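4.2 White surfaces and the complaint of "tired eyes"

The second group of comments concerned the tables. In the first year after the study rooms at Plilum were refurnished, the old brown desks were replaced by white ones, and the walls were painted in nearly the same tone. The supplier had recommended white for small rooms, and on this point the readers agreed: the rooms were felt to be larger. However, the same readers often wrote that they could not work there for a long time, and in the interviews the words "tired", "flat" and "hospital" came back again and again.

Gebru and Kassa (in the earlier part of this project) explained such comments by the lamps alone. We think that the surface itself must also be considered. A white table takes up the colour of whatever is placed on it. Near the foot of a saturated object a weak tint can be seen on the table (Figure 7), and readers who work with coloured folders may notice it without having a word for it.

Figure 7. Stack of three cubes on a white tabletop, the lowest one red. 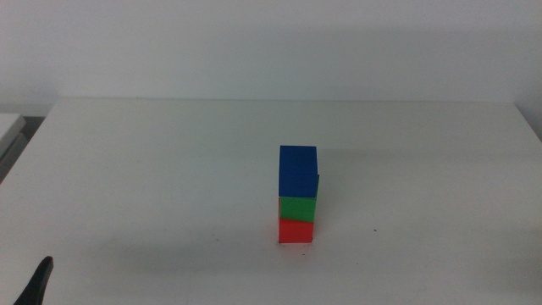 Of the readers who wrote about the tables, most came in the afternoon, when the lamps and the daylight are mixed. We measured the light on the desk at 8 positions in each room. The lowest value was 500 lux and the highest 940 lux, both on a Wednesday in June. These values are not extreme, and by themselves they do not explain the complaints.

A more useful question was where the eye can rest. In the old rooms the edge of the desk was a dark line against a pale wall. In the new rooms this line is thin and weak, and one reader told us that she "loses the end of the table" when she looks up from her page.
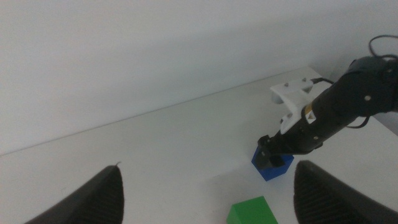 Lim suggested in her comments on our draft that the corner shadows of a room may serve the same purpose as a dark edge. We did not test this. It would be necessary to compare rooms with the same lamps but with different wall colours, and Plilum had only one paint.

The readers themselves had already found small remedies. Some brought a cloth or a sheet of grey paper, and one always put a coloured object beside the book - a pencil case, a box, in one case a child's toy - and looked at it between two pages.

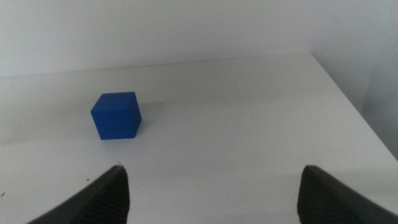

Seven of the readers we interviewed described a habit of this kind. They did not know of each other, and the staff had not advised it. Dreßler reports similar habits among proofreaders, although her offices had dark desks and the objects there were kept mainly for company. For our rooms we therefore proposed a grey desk mat, which can be borrowed at the counter together with the key. The results of this trial are given in Section 4.3.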